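Search this site Search Go

The Slide Nobody Reads: notes for a talk on presenting to tired people
Stirna evening series, December 28, 2025 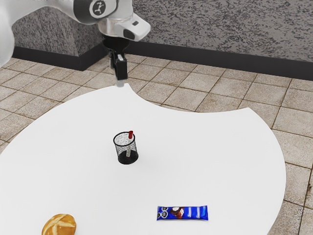

Slide 1. White table, arm at upper left.

Leave the opener up while people find seats. Say hello. Don't ask how everyone is doing, they will tell you.

Start with the Plullitz deck. It had 94 slides for a slot meant to hold a coffee and a short apology. I wrote it. I was proud of the transitions. Pause here for the laugh, and if there is no laugh, drink some water as though that had been the plan.

Slide 2. The agenda slide. Ask who has ever changed their mind because of an agenda slide. Wait. Move on before somebody from Eltel raises a hand to be difficult.

Main point of the first half: people read faster than you talk. Put a paragraph on the wall and they finish it, then watch you catch up, the way you watch a stranger parallel park. Five words will usually do. If you need a sixth, say it out loud.

Story about the Seppälä budget meeting. Keep it under 2 minutes. Skip the part about the parking garage, which only I enjoy. The part that matters: projector dead, no handouts, and it was the one meeting that February where anyone asked a question. They asked five. Two were about lunch, but I'm still counting them.

Charts. Show the bad pie. Let them suffer for a moment. Then the same numbers as a plain sentence. Don't say "as this clearly shows." If it were clear you could sit down.

Reading aloud from the screen: do my impression of it. Short version. The long version went badly at Plullitz.

Rehearsing. Admit that I practice in the car and have been stared at. Suggest they time themselves standing up, with shoes on. Everyone is quicker in socks, I have no theory.

Questions. Repeat each one back for the people at the rear. If it is more of a comment, thank them and look warmly at someone else.

If running late, drop the fonts section. Nobody has ever missed it.

Last slide is the email address. Check the spelling this time.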